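Flillano Alumni Forum > Giving and Events > Bursary supper: same again, or something new?

marrowfat
Started 1 Jul 2026

Hello all, and apologies in advance for the length, you know what I'm like. The school office has confirmed that last October's supper brought in 1085 pounds for the Stelmakh Bursary once the hall and the catering were paid for, and that there were 70 of us sat down to eat. I thought it was a smashing evening and I'd happily do it again tomorrow. But the year before we cleared 884 with far less bother, just the quiz and a bring-your-own table, so I wanted to ask what people would like this October before anybody books anything.

My own vote is for the supper, with the quiz squeezed in between the main and the pudding.

tilly_underhill
Supper, please! I hadn't seen some of those faces since we left, and I ended up talking to my old chemistry partner until they started stacking the chairs round us. You don't get that at a quiz because everyone's whispering over question nine.

One small plea though, could the vegetarian option be something other than the mushroom thing?

oldgoat_fl
I'm going to be the grump, sorry. A ticket at that price is a lot for the younger leavers, and they're the very people who'd speak up for the bursary because they've only just been students themselves. I counted 11 people there who'd left in the last ten years. I do like a supper, I had two puddings, but if it's meant to be for everyone then the quiz wins for me. A fiver on the door and bring a bottle.

marrowfat
That's a fair point and I hadn't looked at it that way. Could we do a cheaper ticket for recent leavers, I wonder? The rest of us could pay a bit more to cover it. 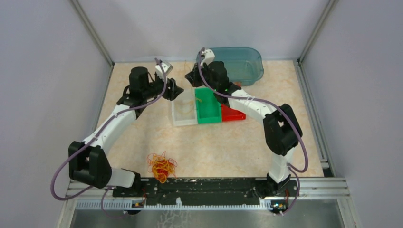
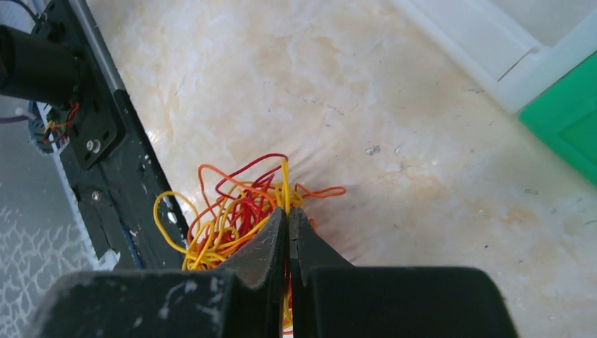 Back to tickets. If we had two prices I'd want it done quietly, with no different coloured wristbands or anything of that sort, so that people just pick whichever one suits them when they book. Tomesum did it like that for their reunion and my sister-in-law says it went through without a murmur.

oldgoat_fl
Tomesum also have that enormous hall free of charge, mind you. We had to pay for ours and for the piano we didn't use.

kberchtold
Konrad Berchtold here, I look after the bursary paperwork at the school end. Lovely to see this being talked over so early. Just to say that the award goes towards books and travel for students in their first year, so an evening that raises a bit less but brings in new monthly givers would be every bit as welcome to us. We had four people sign up after the quiz and one after the supper. Make of that what you will, it may only be that the forms were on the tables at the quiz and in the cloakroom at the supper!

tilly_underhill
I never even saw the forms. I'd have filled one in, Konrad, could you post me one?

kberchtold
With pleasure, send me a message with your address.

prodam_pete
Joining in from Prodamgate, where I've been since the move. I can't promise to come down for a quiz but I would for a supper, because it's a long old drive and I'd want feeding at the end of it. I suspect there are a few of us in that boat. What about a Saturday lunch? Cheaper than an evening, children can come, and I could be home before dark.

oldgoat_fl
Now a lunch I could get behind. Soup and rolls, quiz afterwards for those who want it.

marrowfat
Oh, I do love a lunch. I'm still a bit soft on the candles and the speeches, I'll admit, and I don't think we'd get anything like the same raffle takings in daylight, but I'll ring the hall and find out what they'd charge us for midday. Does anyone still have the big urn? It was in somebody's garage.

tilly_underhill
Mine, behind the bikes. The tap drips.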